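From: Dzifa Appiah
To: gripper-users list
Date: 17/04/2024
Subject: Re: Antal finger kit, worth it over the stock pads?

Guadalupe Tovar wrote:
> We are looking at the Antal finger kit from Brundex for a two-arm
> tabletop cell. The sheet says 800 g payload per pair and "universal
> household objects," which tells me nothing. Has anyone run it on
> small cans and thin handles? Also, do the pads come off without
> removing the whole finger? Our Todholm pads are glued and I am
> tired of scraping them.

Guadalupe,

We have had the kit on both arms since November. Short version: good fingers, poor documentation, and the pads are the reason to buy it.

Pads first. They are held by two screws from the back and come off with the finger in place. A spare set is in the box. The screws are soft, so use a driver that fits and throw out the key they supply. The texture picks up lint from fabric table covers and loses grip on smooth plastic when it is full. We brush the pads at the start of each shift and wipe them with alcohol when slips go up.

Small cans: fine from the side, provided the fingers come down square to the table and the tips stop 2 mm above the surface. With a black cloth on the table the depth reading was noisy for us, and we ended up setting the height by hand. Do not try to pick by the ring pull. The tips are too wide for it.

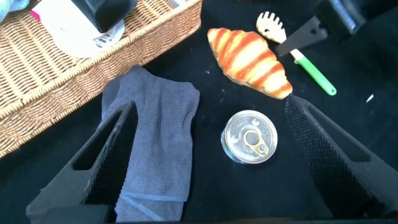
Thin handles are the weaker case. A spaghetti server or similar will rotate in the grip if you take it far from its center of mass, and more closing force does not fix that. Grasp closer to the head or accept the rotation and correct at placement. Folded towels work if you pinch a hem; on a flat area the pads slide over the top layer and close on nothing.

On payload, I would not plan on 800 g for anything round. We ran 108 picks at half that weight with 16 drops, all on smooth cylinders, all with pads due for cleaning. Zsófia Dobos reran the set with fresh pads and saw 2 drops. Her log is in the Eltia folder if you still have access.

One warning on the two-arm setup. The finger profile is wider at the base than the stock part, and the collision model Brundex ships is still the old one. Ask Krisztina Pintér at their support desk for the corrected mesh — she sent ours the same day — and load it before you let both arms into the same space.

I can send our mounting offsets if you go ahead.

Dzifa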